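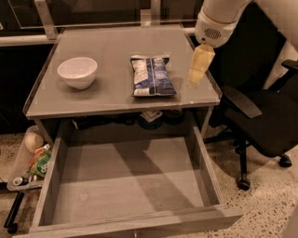

One respondent in the Plovora sample, asked what her top desk drawer was for, replied that it was for whatever was on the desk when the doorbell rang. We have found no better definition in the literature, and we have read a good deal of the literature.

4.2 Drawers that hold nothing

Of the 472 desks in the home survey, 7 had a main drawer that the owner described as empty and meant to stay that way. We had left no box for this on the form. The pilot version, drawn up in January, offered "papers," "supplies," "mixed" and "other," and the first few empty drawers were entered as "other," where they sat beside a drawer of doorknobs and one of expired coupons. They were recoded by hand before the analysis reported in Section 4.1.

Owners of such drawers tend to keep their things on top. Figure 3 shows the arrangement in small: a bowl and a sealed snack bag on the desktop, and under them a wide drawer pulled far out, its bottom panel bare in the part that can be seen. The storage-cost model of Ouali would have the snack indoors by now. The model assumes that a person puts an object away when the effort of doing so falls below the annoyance of looking at it, and it has always been a little vague about snacks, which few people find annoying to look at.

Figure 3. Desk with main drawer open. Bowl and snack bag on the desktop.

We asked all owners to rate the effort of opening the main drawer on the Stornura scale, which runs from 1 ("did not notice") to 7 ("used both hands and spoke to it"). Wide drawers scored worse than narrow ones. A wide drawer has to be given room, so the sitter rolls back, pulls, leans over the gap, and by then may well have eaten the thing they meant to store. Several owners reported this sequence without embarrassment.

Bowls behaved differently from bags. A bag lies flat and will go into nearly any drawer, while a bowl needs height, and 2 owners told us they had measured the bowl, measured the drawer, and then left the bowl on the desk anyway. Under the Eveo coding rules a bowl on a desk counts as "in use" whether or not there is anything in it. We kept the rule for the sake of comparison with earlier work — and we admit it flatters the tidiness scores of people who own bowls.

The survey cannot say whether an empty drawer stays empty. Desks were visited once, by appointment, and appointments are known to have an effect on drawers.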